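Avril, 6 h 40.

Repris la série des quais. Le boîtier est resté sur son pied toute la nuit, vis de blocage serrée, repère de craie au sol inchangé. Première vue à 6 h 12, f/11, 1/8 s, film à 100. Ciel couvert, donc pas d'ombre portée sur le mur du hangar Limer. J'ai noté l'exposition dans le registre, colonne de droite, comme pour les précédentes.

Le compte est à 226 négatifs. Il en faut 600 pour couvrir la période prévue. Au rythme d'une vue à l'aube et d'une autre à la fermeture du hangar, la série tient dans le calendrier, sous réserve des jours de brume où je double.

Refugio Cisneros a relu la maquette du livre. Sa remarque porte sur la pagination : une vue par page de droite, page de gauche blanche, cela donne un volume trop épais pour la reliure cousue prévue chez Hauser. Deux solutions. Soit passer à un papier de 115 g, avec un risque de transparence dans les noirs, soit réduire la sélection à 70 images. Je penche pour la seconde. Le papier léger a déjà été essayé sur le cahier précédent et la trame du verso remontait dans les ciels.
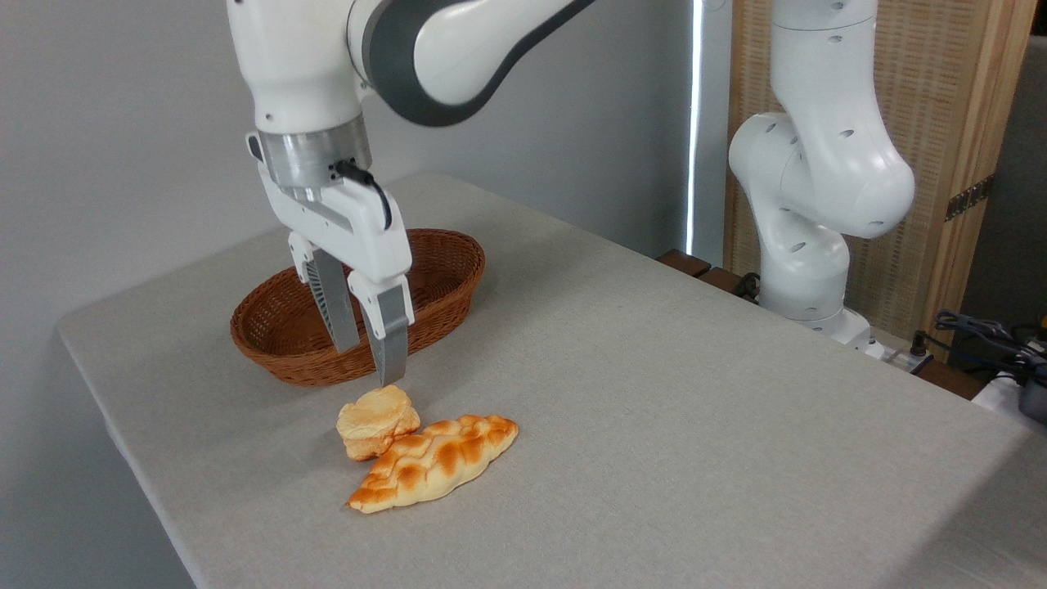

*Sidumlow, avril*

Développement à l'atelier, cuve de quatre bobines, 20 °C, agitation toutes les minutes. Densité correcte sur les trois premières. La quatrième présente un voile léger côté amorce, sur deux vues. Entrée de lumière au chargement, probablement le joint du manchon. À remplacer avant la prochaine série.

Planches-contacts tirées en grade 2. Le mur du hangar se place en zone VI sur presque toutes les vues, sauf celles du soir où la lampe au-dessus de la porte est allumée. Dans ce cas le contraste local monte et il faudra masquer au tirage. J'ai fait un masque en carton, fixé à 12 cm du papier. Bord encore trop net. Essayer à 15.

Question du format non réglée. La salle Skasden a des cimaises à hauteur fixe, et un accrochage sur une seule ligne impose des tirages de 24 × 30 au maximum. Cisneros préfère une grille. En grille, les différences d'une vue à l'autre se lisent d'un coup, la durée disparaît. Sur une ligne, le visiteur doit marcher. J'ai dessiné les deux plans au 1/50 et je les lui envoie sans commentaire.

Reçu le devis de l'encadreur. Aluminium mat, verre ordinaire, pas de passe-partout. Tarif acceptable si la commande est groupée.

Pour le carton d'invitation, tirage de 1 000 exemplaires, une couleur, sans image. Texte à remettre avant la fin du mois. Titre toujours provisoire.

Ce soir, vue de fermeture à 19 h 50. Vérifier le niveau à bulle, recharger le dos n° 2.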